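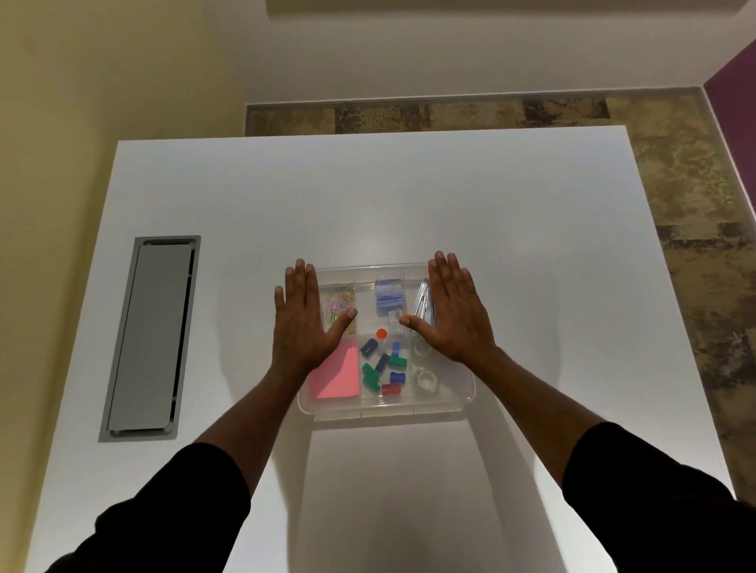
What the machines left us to do

Last updated June 2019
3 comments

When I started at Fosier, the supply room was the place you went if you wanted a chat. You filled in a slip, you handed it to Margit Wallin, and you came away ten minutes later with your staples and all the news from upstairs. Then the company bought Arango, the automatic storeroom, with its 143 little drawers and an arm that fetches whatever you've tapped in, and I'll admit I was quite gloomy about it (I do like a chat).

It's been two years now and I've softened. Margit hasn't gone anywhere, I'm glad to say! She looks after the reordering for both floors, and she has a proper desk by a window at last, but the part of her day that surprised me is the trays. Arango is marvellous with a sealed carton and hopeless with paper clips, so anything small and fiddly still has to be set out by hand. Clips, sticky notes, tape, those bright little sharpeners that roll off everything: it all goes into a clear tray with six compartments, and every team gets one.
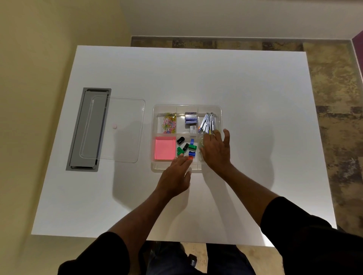
Sharpeners in the middle, pink notes next door, and the lid off to one side.

Reijo Koivisto thinks the trays will be automated too before long, and he may be right, he usually is about these things. Zsófia and I have our doubts. We took a turn at filling 20 of them in a morning and I was dreadfully slow, but we talked the whole way through, and I came back to my emails in a much better mood than I'd left them.

I do miss the slips, though. Margit used to draw a small cat on mine if she was out of blue pens.

Shared 2 times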